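Drollovel Home Papermaking Guide
Section 5: Setting up the vat and pulling your first sheets

By now you should have a bucket of pulp from Section 4 and, with luck, a kitchen that has forgiven you. This is the part we love most. You are going to turn a tub of cloudy water into sheets you can write on, and your first one will probably come out lumpy and lopsided and you will want to keep it for ever. Do keep it! Write the date on the back in pencil.

Set aside an afternoon. The pulling itself is quick, but couching, pressing and clearing up all take longer than you think, and it's a shame to rush them.

5.1 What you need

From the kit:
Mould (the frame with mesh)
Deckle (the frame without mesh)
Couching cloths
Two pressing boards
Sponge
Sachet of Kusier size

From your own cupboards:
An open-topped bin or tub for the vat
A jug
An old towel you don't mind staining
A wooden spoon or your own hand for stirring
A tray with a lip
A bucket for waste water

Check the mould before you start. The mesh should be tight enough to spring back when you press it with a fingertip. If it sags, turn to Section 9 for restretching. Kits packed before April came with brass pins along the edge instead of the plastic strip. Both kinds work the same way, but the pins can catch on cloth, so run your thumb round (gently!) and push down any that stand proud.

5.2 Choosing a vat

The vat is the one large thing we don't put in the box. It would double the postage, and most homes already have something that will do. Storage bins are excellent. So are baby baths, washing-up bowls for the small mould, and the deep sort of under-bed box.

What matters is that you can lower the mould in flat, with both hands on it, and bring it up again without knocking your knuckles. Leave a hand's width of space on every side. Steep walls are better than sloping ones. A pale inside is handy too, as you can see how thick the pulp is, but plenty of people make lovely paper in a black one.
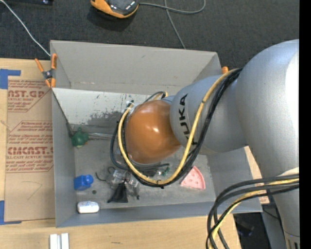
Fig. 5a. Large grey open-topped bin on a wooden tabletop.

Place the vat before you fill it. A full one is very heavy and will slop at the slightest tug. Waist height suits most people, and a little lower is kinder if you plan to pull sheets for hours. Children do better with the vat on the floor and a towel to kneel on.

CAUTION: Never put the vat on a glass table, a folding table with a loose catch, or anywhere near a plug socket or extension lead.

NOTE: Bare wood and water don't mix. Spread a waterproof cloth or a cut-open bin bag over a wooden top and lay the old towel on that.

5.3 Filling the vat

1. Pour in clean cold water until the vat is half full.

2. Stir the pulp in your bucket well. It settles into a thick mat overnight and the bottom is always richer than the top.

3. Add pulp to the vat a jug at a time, stirring as you go. Begin with 2 jugs for the small mould and 5 for the large one.

4. Put your hand in, palm up, a finger's depth below the surface. If you can just make out the lines of your palm, you are ready for medium paper. If your hand vanishes, add water. If you can see it clearly, add more pulp.

5. Pick out any lumps you find and squash them between finger and thumb under the water. Stubborn ones go back in the blender at the end.

6. If you want paper for ink or watercolour, mix the sachet of Kusier size with a cup of warm water, let it stand until it goes clear, and stir it in. Leave it out for a soft, thirsty paper that takes block prints beautifully.

The hand test came to us from Sachiko Koyama, who taught our first workshops, and we have never found a gadget that beats it. You will be doing it without thinking by the end of the afternoon.

NOTE: The vat gets thinner with every sheet. Top it up with a splash of pulp after each one or two, and do the hand test again whenever the sheets start looking wispy.

5.4 Laying out the couching area

Do this now, while your hands are fairly dry. "Couching" rhymes with "smooching", by the way. It means moving the wet sheet from the mesh to the cloth.

1. Put the tray next to the vat, on the side of your stronger hand.

2. Place one pressing board in the tray.

3. Fold a damp cloth into a pad slightly bigger than your mould and lay it on the board. The pad should be a touch higher in the middle than at the edges.

4. Lay a single damp couching cloth over the pad and smooth out every crease. A crease in the cloth is a crease in the paper.

5. Stack the remaining cloths, damp and flat, within reach.

5.5 Pulling a sheet

Read these steps through once before you begin. Better still, have a few dry runs in the air over the sofa. You will feel silly and it helps a great deal.

1. Wet the mould and deckle.

2. Hold the mould with the mesh facing up and set the deckle on top, lining up the edges. Grip both together along the short sides, thumbs on the deckle.

3. Stir the vat right down to the bottom and let the swirling slow, but don't let it stop.

4. Tip the mould so that the long edge nearest you points down, and slide it into the water at the far side of the vat.

5. Level it off under the surface in one scooping movement, drawing it towards you.

6. Lift straight up, keeping it flat. Water will pour through the mesh with a very satisfying rush.

7. Straight away, give it a small shake from side to side, then from front to back. This is the moment the fibres knit together. Stop as soon as the surface loses its shine.

8. Tilt one corner over the vat and let it drip while you count to 12.

9. Lift the deckle off, straight up. Watch for drips! A drip from the deckle leaves a round thin spot in the sheet, known in the trade as a papermaker's tear.

Don't like what you've got? Turn the mould over, touch it to the surface of the water and the whole thing floats off, back into the vat. You can do this as often as you please. It costs you nothing and it is by far the fastest way to learn.

5.6 Couching the sheet

1. Stand the long edge of the mould on the near edge of the damp cloth, with the wet sheet facing away from you.

2. Roll the mould down on to the cloth, press firmly, and keep rolling so that the near edge lifts as the far edge goes down. It is one smooth rocking movement.

3. The sheet should stay behind on the cloth. If it clings to the mesh, lay the mould down again and dab the back of the mesh hard with the sponge.

4. Cover the sheet with a fresh damp cloth, smoothing from the middle outwards.

5. Go back to the vat and pull the next one.

Build the pile no higher than 12 sheets. Beyond that it starts to slide about, and a slithering pile of wet paper is a sad thing to watch.

TIP: Petals, threads and snippets of coloured paper can be laid on the sheet before you cover it. Press them in with a damp fingertip. Thin flat things behave well; woody stalks will poke through into the sheets above and below. Assunta Ferri sent us a whole set of cards made with onion skin and they are glorious.

5.7 Pressing

1. Lay a last cloth over the pile, then the second pressing board.

2. Carry the tray to the bath, shower or garden.

3. Stand on the board, slowly, holding on to something solid. Water will run out for a good while.

4. When the flow drops to a trickle, step off, pour the tray away and put heavy books (wrapped in a bag) on top for an hour.

CAUTION: Wet boards are slippery. Bare feet grip better than socks. If you are unsteady on your feet, skip the standing and use the books alone, left overnight.

5.8 When things go wrong

The sheet has holes in it.
The vat is too thin, or you lifted out too slowly. Add pulp and try a brisker pull.

One side is thicker than the other.
The mould was tilted on the way up. Try standing square to the vat with your elbows tucked in.

The edges are ragged and thick.
Pulp has crept under the deckle. Hold the two frames more tightly together. Plenty of people like this look and do it on purpose.

The sheet tears as it couches.
The cloth is too dry, or the pad is too flat. Wet the cloth again and add a fold to the middle.

The paper is full of little grey flecks.
Those are scraps of print that escaped the blender. They do no harm at all. If you want them gone, blend for longer next time or start with unprinted offcuts.

The vat smells.
Pulp keeps for two days in a cool place and not much longer. Strain it, throw the liquid away, and start again with a scrubbed vat.

5.9 Clearing up

CAUTION: Do not pour pulp down a sink, bath or toilet. It sets in the pipes like felt.

1. Strain the vat through a couching cloth laid over the waste bucket.

2. Squeeze the pulp into balls. You can dry these on a windowsill and keep them in a paper bag for months. Soak them overnight and blend when you want to use them.

3. Tip the strained water on the garden, unless you have added size or dye.

4. Rinse the mould from the back of the mesh, under a tap or with a hose on a gentle setting. Dried pulp is a misery to remove, so hold the mesh up to a window and check the corners.

5. Let the mould and deckle dry flat, away from radiators. Looked after like this, a mould is good for 2,000 sheets before the mesh needs changing.

6. Wash the cloths without fabric softener.

Leave your pressed sheets on their cloths for now. Section 6 covers drying, with Misaki Arai's method for getting them flat against a window pane and the slower rack method for anything with petals in it.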